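Why Do Things Slide, Stick and Roll? All About Friction

Rub your hands together, really fast. Keep going. A bit more! Are they getting warm? Good, because you've just made some friction, and friction is what this whole page is about.

I got interested in friction when I was nine and tried to push my gran's armchair across her living room. I pushed with my arms, I pushed with my back, I even lay on the floor and pushed with my feet. It didn't budge. Then my uncle came in, slid an old tea tray under each end, and the chair went gliding off across the carpet (and into the sideboard, but we won't talk about that).

So what is it?

Friction is a force that happens when two things touch and one of them tries to slide over the other. It always pushes the opposite way to the sliding. Shove a book to the left and friction pushes it to the right. Shove it to the right and friction pushes it to the left. What a spoilsport!

Part of the reason is that nothing is completely smooth. If you could shrink down to the size of a speck of dust and go for a walk on a tabletop, you'd find hills and valleys everywhere. The bottom of your book has hills and valleys too. Put one on top of the other and the bumpy bits catch. There's also a tiny bit of stickiness where the two surfaces press together, and that matters even when both of them look as shiny as a new spoon.

Heavy things are harder to slide because they press the bumps together more. Try it with an empty lunch box and then with the same lunch box full of apples.

Rolling is easier than sliding

Long ago people worked out that if you want to shift something big, it helps to let it roll. You can put logs under a heavy stone, or wheels under a cart. When something rolls, the two surfaces don't have to scrape past each other nearly so much, so there's far less friction to fight.

You can see the same trick at an airport, or in the sort of place where parcels get sorted. There are long rows of rollers, and a box you could hardly drag over the floor will trundle along with one good push.
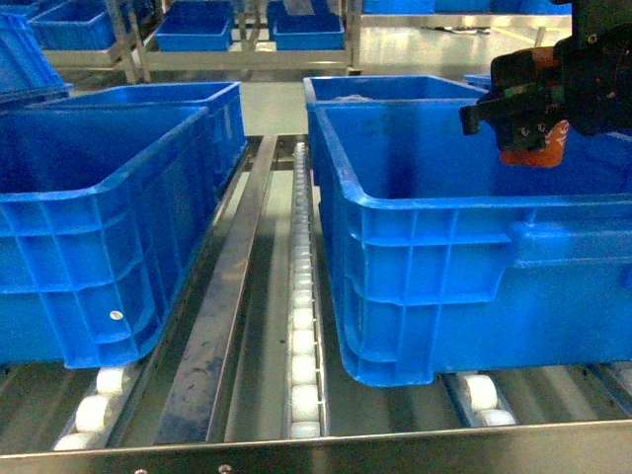
Blue crates on a roller conveyor. The rollers are the white bits at the bottom left.

My friend Junaid Sial used to work at the Demaseck bakery, and he told me that he once gave a stack of bread trays such a cheerful shove along the rollers that it went all the way to the end and kept going. Sixty buns on the floor! Rollers are very good at letting things start, but they're not much help when you want them to stop.

Rough floors, smooth floors

Have you ever taken a run-up in your socks and gone skidding down a hall? It works a treat on polished wood. Now try it on carpet and you'll stop almost straight away, maybe with a bump. Carpet has lots of little loops or ridges for your socks to catch on, so there's plenty of friction. (Please don't slide on your knees on carpet. The friction turns into heat, and that's how you get a carpet burn. I've had two, and I didn't enjoy either of them.)

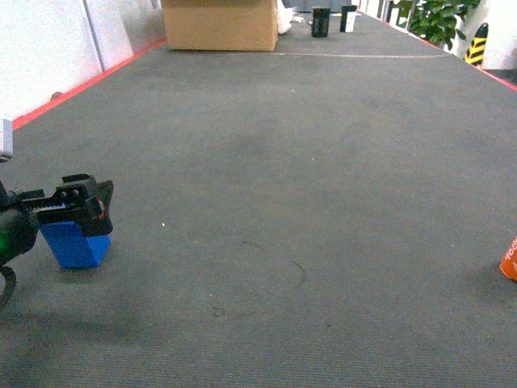 Ribbed grey carpet, with a bright blue block just above it.

Would we be better off without it?

I asked the children in Mrs Paracha's class at Llanos Primary what they'd do if all the friction in the world vanished for a day. Most of them wanted to slide to school, which sounds brilliant until you think about it. You couldn't walk, because your shoes wouldn't grip the pavement. You couldn't pick up your toast. Your shoelaces would come undone, nails would slip out of walls and bike brakes wouldn't do a thing. One girl, Sidra, said her trousers would fall down, and I think she might be right.

So we need friction. Shoes have patterns on their soles to get more of it, and so do tyres. Goalkeepers wear grippy gloves. Gymnasts put chalk on their hands, which soaks up the sweat so they don't slip off the bar.

At other times we want less of it. That's why people wax skis, put oil on bike chains, and rub a bit of soap on a drawer that sticks. 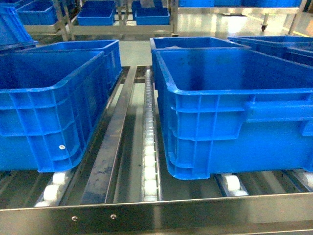
Try it yourself: the great ramp race

You will need:
a tray or a big stiff piece of card
some books
a rubber, a coin, a wooden block and an ice cube
a tea towel

1. Line everything up along one end of the tray. Put the tea towel under the other end, as the ice cube will make a puddle.

2. Guess which one will slide first. Write it down, so you can't change your mind later!

3. Slowly lift the end with the things on it. Keep going until something moves, and prop the tray up on books if your arms get tired.

4. Write down the order they slide in. Do it five times and see if the order stays the same.

When I did this, the ice cube won every single time. A thin layer of water forms underneath as it melts, and it skates along on that. The rubber hung on until the tray was so steep that I thought it had been glued.

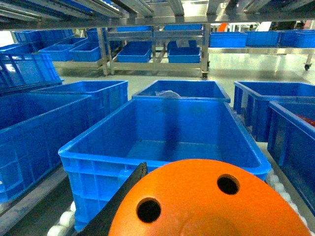
If you want to make it harder, cover the tray with something else and start again. Kitchen foil is good, and so is sandpaper, or an old woolly scarf. Does the rubber still come last? Does the coin do better on foil? I've got a scarf that stops absolutely everything, even the ice, which just sits there and makes the wool soggy.

Words to know

Force: a push or a pull.
Friction: the force that tries to stop things sliding over each other.
Grip: what we say when there's lots of friction and we're glad about it.
Lubricant: something slippery, such as oil, that you put between two surfaces to cut down the friction.

Next time I'll be writing about air resistance – that's a sort of friction too, only with air – and why a flat sheet of paper floats down when a scrunched-up one drops like a stone. Have a go at that before then if you like. Standing on a chair is allowed if a grown-up's holding it.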